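Fado Hearing and Balance Support Group
Minutes of the March meeting, Trarkberg Health Center

Present: Wayne Hartley (chair), Byung-chul Bae (minutes), 6 members
Apologies: two members

1. Minutes of the last meeting
Approved with one correction. The ear drops talk was given at the Murthy clinic.

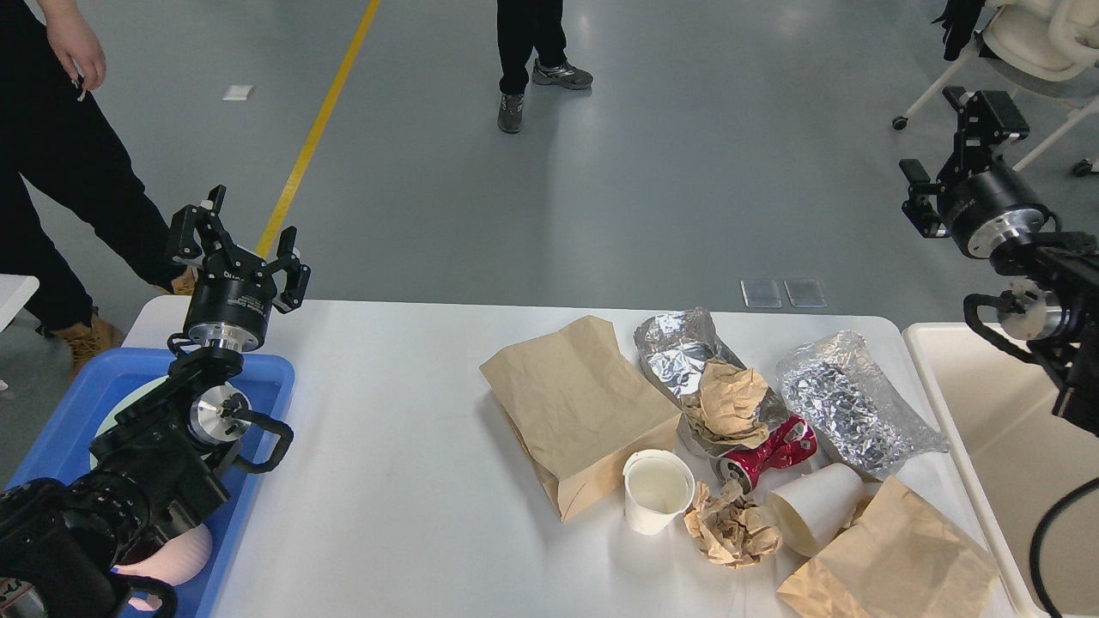
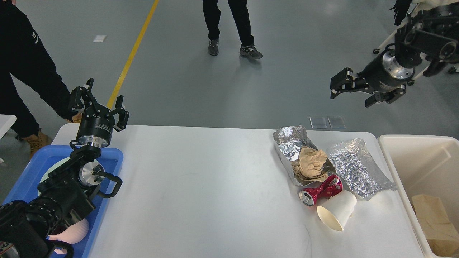
The white table and the blue tray

2. Talk on earwax
Wayne reported that the evening talk is confirmed for 6 p.m. The speaker will explain when wax needs treatment and why cotton swabs should not be used. Members asked that she also speaks on hearing aid molds, which get blocked very easily.

3. Tinnitus leaflet
The new text was read aloud. Two changes were agreed: the part on sleep goes first, and the word "incurable" is taken out. We will print 80 copies – the same number as before.

4. Meeting room
The fan in the Plullier Room is too loud for members with hearing aids. Byung-chul will ask if it can be switched off during meetings. If not, we move to the smaller room.

5. Other business
One member asked about dizziness after a flight. She was advised to see her doctor and not to wait for our next meeting.

Actions
Wayne – confirm the speaker, send leaflet to printer
Byung-chul – ask about the fan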